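Drarora
Loop and tempo annotations for club mixes, version 2

What this is

Drarora is a set of 310 hand-marked excerpts from DJ mixes, mostly house, disco edits and slow electro. Each excerpt comes with beat positions, a tempo reading, the points where one record starts to give way to the next, and a genre label. The audio isn't included. You get text files and a list of where each mix was hosted when we marked it, and some of those links are already dead.

Read the genre labels with suspicion. I argued against having them. We were told that people would ask for them, and people did, so they are in. Two listeners given the same bassline will call it deep house and nu-disco and both will be annoyed with you for asking.

Files

beats.csv has one row per beat, with time in seconds from the start of the excerpt.
blends.csv has the start and end of each crossover between records.
labels.csv has genre, annotator and a confidence mark of low, fair or good.
sources.txt lists the mixes.

Where the marks came from

First-pass beats came from Ranine, a beat tracker that its authors describe as working on any dance music. It locked on to the off-beat hi-hat in a good share of the disco material and reported half tempo on the electro. Every excerpt was then corrected by ear. If you have seen a paper claiming near-perfect scores for an automatic tracker on club music, check whether the test tracks were all drum machine and all sitting at 122 bpm.

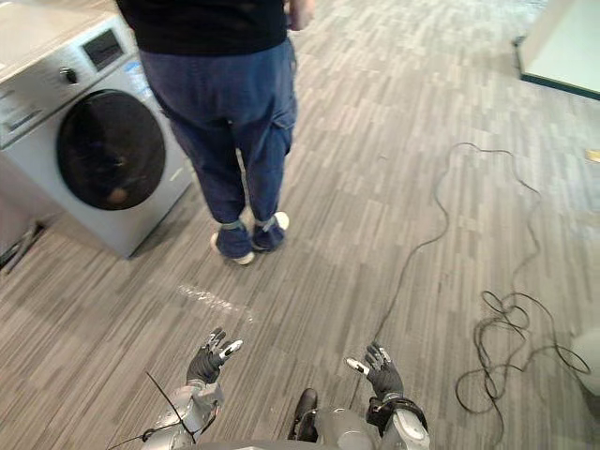 Blends were marked by ear only. The rule was to put the start where the incoming record can first be heard, which sounds clear until a DJ brings in nine bars of filtered noise that could belong to either side. Dede Wumbei marked the long blends and I marked the rest. Where we disagreed, both marks are kept on separate rows. Please don't average them. The midpoint is a place neither of us heard anything happen.

Changes since version 1

Tempo is now given per beat as well as per excerpt, as several of the vinyl mixes drift.
The "energy" column has gone. It meant whatever the annotator felt that afternoon.
Excerpts from the Yang mixes were re-timed in June after we found that the hosted copies had been trimmed.
Edits and remixes now share the parent track's ID only when the vocal is the same.

What I would not use it for

Training a recommender. The mixes were chosen by people with strong tastes who know each other, and a model fed on them will tell you that everyone likes Italian B-sides.

Ranking DJs. Someone tried this with the first version, using blend length as a stand-in for skill. A long blend can be lovely, or it can be two kick drums falling down the stairs together.

Known problems

Crowd noise hides the first beats of several live excerpts. Times there are guesses and are marked low.
The Stosenis excerpts have a locked groove near the end which throws off most bar-counting scripts.
Some IDs in blends.csv have no match in labels.csv. We know.

Licence and corrections

The annotations are free to use with credit. The music belongs to whoever made it, which in the case of the edits is a longer conversation. Send corrections with the excerpt ID and a time in seconds. "The drop feels late" is not something we can act on.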